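I finally bought the Tralus garment rack, the one with two rails and the canvas shelf, and I've been using it in my shop for long enough to have opinions. I sell secondhand coats and dresses out of a narrow storefront, so floor space matters more to me than looks. This rack is a winner!

## Putting it together

The box holds the uprights, the rails, a bag of bolts and one hex key. I had it standing before my coffee got cold (I drink slowly, but still). The instructions are drawings only, and step four shows the crossbar upside down, so look at the bolt holes and ignore the picture. Once the crossbar is the right way up everything lines up nicely.

The casters push in by hand. Give them a good shove until they click. Two of mine needed a rubber mallet.

## How much it holds

Tralus rates it for 126 pounds. My old Skolent rack claimed 100 and bowed in the middle by its second winter, so I was ready to be let down. I loaded the top rail with wool overcoats, the heavy lined kind, and put blouses and kids' jackets on the bottom. No bow that I can see, and it still rolls over the door sill with one hand on the upright.

Haris Dervishi, who has the menswear shop on the next block, borrowed it for a sidewalk sale and then ordered two. He did warn me that the paint scratches if you use bare wire hangers. He's right, mine has a few marks already. Wooden or plastic ones are fine.

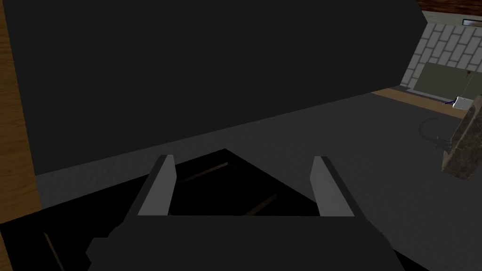
## What could be better

- The canvas shelf sags under shoes. I keep scarves on it now and it looks great.
- Only two of the wheels lock, and both are on the same end. My floor slopes, so I park that end downhill.
- The lower rail is fixed. Long dresses have to go on the top, with nothing under them, and that eats up half of what you paid for.
- Spare casters come from the maker only, in packs of four.

## Worth the money?

I paid $207 with shipping. The Pollock single rail is cheaper and a perfectly good rack if you mostly hang shirts, and I still keep one in the fitting area. For coats, though, I'd go straight to the Tralus and never look back. It's sturdy, it's quiet on a wood floor, and customers can flip through a full rail without the whole thing wobbling away from them (my old one used to creep toward the window!).

I'm ordering a second before September, when the winter stock comes out of storage.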